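集会要不要事先登记，登记了又怎样
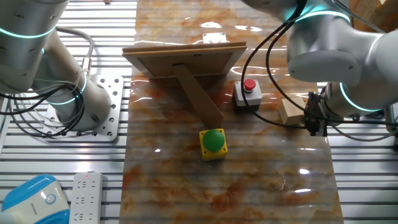
市里的集会登记办法，到底在管什么？

管的是时间、地点和人数。按斯蒂夫盖特（Stevgate）市现行的办法，预计超过50人的公共集会，主办方要提前8天向市政厅递交登记表，写明路线、起止时间和联络人。表格本身只有两页，填起来不难。难的是后面的事。

我写这篇文章，是因为今年9月市议会又要讨论修改这套办法，草案里加了两条：一是把登记门槛从50人降到更低，具体数字留给执行部门定；二是现场人数超过登记人数时，警方可以直接宣布集会违规。两条我都反对。

先说第一条。门槛低到什么程度才算合理，各地做法不一样，可以争论。但把数字交给执行部门自己定，等于议会放弃了该由它做的事。办法是约束双方的，主办方要守，警方也要守。如果其中一方随时可以改数字，另一方就没办法提前知道自己站在街上合不合规矩。

第二条的问题更大。去年春天阿莱（Arai）路的游行，主办方登记了200人，到下午四点，警方清点的数字是573人。多出来的人大多是下班路过、看到队伍就跟着走的。主办方没有办法把他们赶走，也没有权力这样做。那天队伍走完了登记的路线，比登记时间晚散了一会儿，没有人受伤，也没有店铺报损。按新草案，这场游行在人数超过登记数的时候就可以被叫停，后面留在街上的每个人都可能被带走。

支持草案的人说，人数失控会带来安全风险，交通、急救都要提前安排。这个理由我认为成立，但它支持的是加派人手、临时调整路线，跟违规处罚没有直接关系。人多了，该做的是多封一个路口，让救护车有路可走。用逮捕来解决拥挤，只会让现场更乱。

还有人说，警方有分寸，条文写宽一点也不会滥用。我不怀疑多数警员有分寸。不过条文是写给最糟糕的那天用的。天黑了，两边都累了，前排有人推搡，指挥员手里有什么权力，就很可能用什么权力。

被带走之后的事，讨论里很少提到。依照现在的程序，在集会现场被拘留的人，即使第二天不予起诉，指纹和照片也会留在系统里，想删除得自己写申请，等几个月。有人因此在找工作时要解释半天。这件事比门槛是几十人更影响普通人的生活，草案里却一个字也没有。

我的意见是三点。门槛维持现在的数字，由议会写进条文。现场人数超过登记数，不作为单独的违规理由，只有出现具体的危险行为才可以要求解散，解散之前要用扩音器至少通知两次，并且留出离开的路。未被起诉的人，记录到期自动删除，不用本人申请。

最后一点会增加一些工作量，市政厅的人大概不会喜欢。目前的档案系统分在两个部门，彼此查不到对方的处理结果，合并需要花钱。这笔钱应该列进明年的预算，而不是让当事人一趟一趟跑窗口。

草案的公开意见征集还没有结束，书面意见可以交到市政厅一楼，也可以在听证会上当面讲，每人限时三分钟。去的人请带上证件，发言登记下午五点截止。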